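Kuteck Countertop Compost Pail

We've been using the Kuteck in our own kitchen since February and it's the first pail we've wanted to leave out on the counter! It's small enough to sit beside the cutting board, and the lid flips up with one finger, so you can scrape in carrot tops with a knife in your other hand.

The inner bucket lifts straight out by its handle — no wrestling with the outer shell — and goes in the bottom rack of the dishwasher. Liviu Dumitrescu drew the first version for his own apartment in Tritville, where the compost bins are down four flights of stairs, and he made it deep enough that he only had to go every few days.

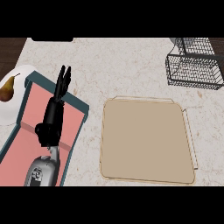 Coffee grounds, tea leaves, eggshells and peelings are all fine. We'd keep meat and oily leftovers out of it, and if you go through a lot of melon, empty it daily in summer (trust us on this one).

The charcoal filter snaps inside the lid and lasts 30 days in a busy kitchen, a bit longer if you mostly eat out. Bangash liners fit nicely if you like a bag, though plain newspaper works too.

Weight empty: 800 g
Filter refills: sold in pairs
Colors: cream, slate, moss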